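How to Declutter a Deep Drawer in One Evening

By Dehua Zhong
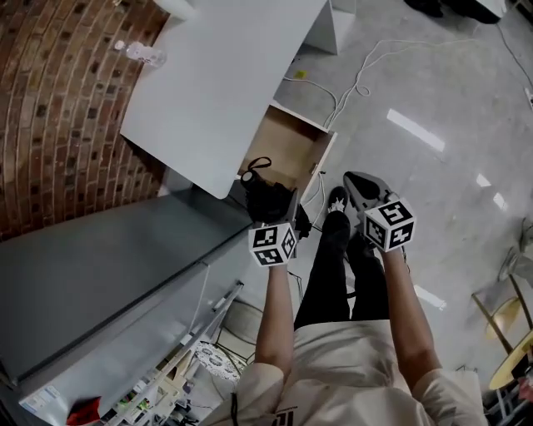
An open wooden drawer.

I love a drawer project! You can finish it in one evening, you don't need to move furniture, and you get to enjoy it every single time you reach for the tape.

What you need: a damp cloth, a pencil, a tape measure, some thin cardboard and 3 shoe boxes or bags marked Keep, Move and Give Away.

Step 1. Take everything out. Yes, everything, even the flat stuff stuck at the back. Wipe the bottom and get the cloth right into the corners (crumbs get in there, even in a desk).

Step 2. Sort fast. Pick up one thing, put it in a box, go on to the next. If you're stuck on something for more than a few seconds, it goes in Keep for now and you can argue with yourself later.

Step 3. Measure the inside of the drawer, including the height. My first set of dividers stood a hair too tall and the drawer wouldn't close, so please learn from me!

Step 4. Cut the cardboard into strips and slot them together in a grid. Make 4 big sections before you try any small ones. Long things like scissors and rulers go along the side, and cords get wrapped and tied before they go anywhere.

Step 5. Load it up, with the things you grab every day at the front. Batteries go in their own section, away from coins and paper clips.

Set a timer for 35 minutes for the sorting part. I was amazed at how much quicker I got with the clock running, and I had time left over to start on the one underneath.

Next up: the hall closet, top shelf first.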